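Cable tidies, sleeves and clips: your questions

Most of what is sold to tidy cables is plastic you could do without. We sell a little of it ourselves, so read on with that in mind.
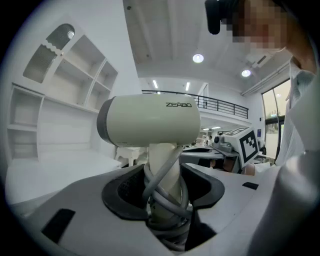 A reader in Sudis wrote to say that she had bought three kinds of cable sleeve and her desk looked worse than before. We believe her. Sleeves suit long straight runs, and very few desks have one.

Do I need to buy anything at all?

Probably not. Unplug whatever you no longer use and see what is left. A strip of old cloth tied in a bow will hold a spare metre of lead as well as most ties in a packet.

Is it safe to coil a mains lead?

For a phone charger or a lamp, a loose coil is fine. An extension reel running a heater is another matter - unwind it fully, every time, whatever the box says about cut-outs. Coiled cable under heavy load can get hot enough to melt.

Does wrapping a cable tightly damage it?

It can, mostly where the cable meets the plug. Leave some slack there. Claims that a special winding method will make a lead last for years should come with some proof, and we have yet to see any.

The Gumano clips say they survive 1,000 openings. Do they?

We have no idea. The packet doesn't say who did the opening. Ours are still shutting, but the sticky pads gave up on painted walls long before the hinges had a chance to.

Is the Margaritis under-desk tray worth the money?

If you have a bulky adaptor on the floor, perhaps. It needs 2 screws into the desk, so measure the thickness of the top first. The version that claims to need no screws fell down.

Why does the Tirnura set have 118 pieces?

Because a big number looks good on a box. Most of them are small ties.

Can I send back an opened pack?

Yes, if nothing has been stuck down or cut. Postage is yours to pay unless the thing is faulty. Parcels that reach us on a Sunday are opened the next working day.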